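3.2 Loss records of the Machala reconnaissance flight

The second source is the loss register kept at Lurkosdale airfield. It has 554 entries, and 286 of them concern reconnaissance aircraft. We compared each entry with the pilot logbooks in the Jovton collection. In 94 cases the two sources give a different cause of loss. 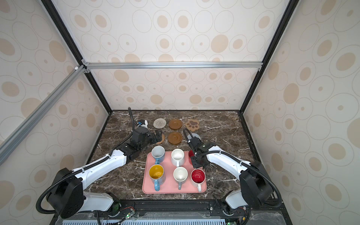

Figure 4. Two robot arms above a tray with six mugs.

By the Kikby Aviation History Group

Most of these differences concern landing accidents. The register often writes "enemy fire" where the logbook mentions only engine trouble or a hard landing. We have followed the logbook when it was written on the same day as the flight. For February the logbooks are incomplete, and for this month we had to use the register alone. The serial numbers were read again by a second person, and 200 of them could be matched with factory lists.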